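Workshop notebook - bindery bench
2025-08-07, Mei-kuen Chow

Paste day! Mixed a fresh batch of wheat starch for the Limell sewn sections and it came out beautifully smooth. Cooked it slower than in June, stirring the whole time, then pushed it through the fine sieve twice. It brushes on like cream.

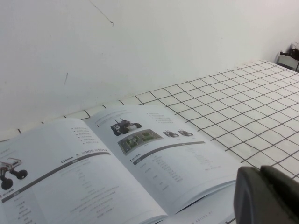
1. Spines

Lined 40 text blocks with the thin Jasel tissue. Grain runs head to tail on every one (checked by tearing a corner off the offcuts, still my favorite test). Three came out of the press with a slight cockle near the tail, so I dampened those and put them back under boards. The rest are lovely - really crisp shoulders.

Spec sheet open while I worked out the board sizes. 3 mm squares at head and tail look right to me.

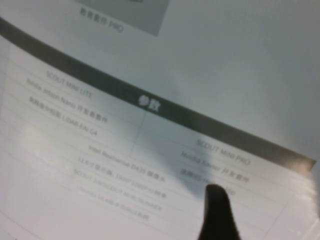 2. Sanding the boards

Went up to 600 grit on the Biscombe boards and the edges feel like glass. I tried 3000 on one scrap out of curiosity. Gorgeous, but the cloth slid all over it, so stop at 600. Yau cloth takes the paste much better than the old stock and hardly stains through.

Turned a few pages to see how flat the booklet lies.

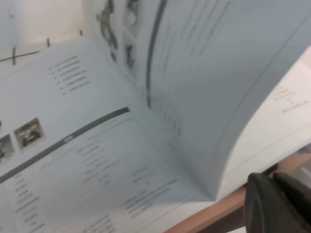

Can the leftover paste be kept for tomorrow?
Covered and in the fridge, it's good for another day. Sieve it again before use and toss it if it smells sour.

Still to do: trim endpapers, cut headbands, order more tissue.

Bindery notebook - contact Mei-kuen Chow at the bench - © 2025 - Back to top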